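Path trials: Haruna off the road for now

Quick one this issue, sorry, everyone's flat out. Haruna is parked up after the fault on the long path by the field. It was on the straight bit, damp tarmac, rain on the lens, and it took a blob of water for something solid. Full stop, brakes on. Then went again. Then stopped. The log has 146 stops in one run.
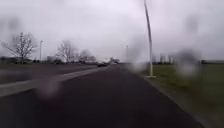

Stopping is the safe thing to do, fine. Trouble is the restart. After six seconds with no fresh warning it sets off by itself, and on one of those it pulled right and put a wheel over the kerb. No one hurt. Bent guard, scuffed tyre. Still gets written up as a safety matter, same as if someone had been walking there.
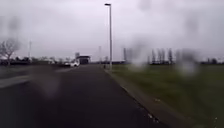
Rajkumari Bhatia wrote in to ask why it's allowed to move at all when it can't see properly, and whether anyone had thought of a wiper. Fair. A wiper was on the list last November and got dropped for weight. It's back on teh list.

Until then: no runs in rain, drizzle or heavy mist. After any stop a person has to press the button before it moves off. Standodetti are sending a hooded lens cover, we'll try that on Livo first as it's slower. 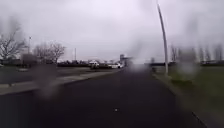 Zoila Arango, path trials
16/07/2021

If you were on shift and saw anything odd, please send it over, even if it seems small. Fault number is 419, put that in the subject line or it wont get found.
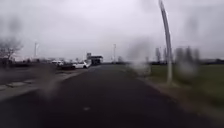

Kerb check also changed. Walk the right hand side before you start, all the way to the lamp post and past it. Keys for the shed are with me till Haruna is signed off.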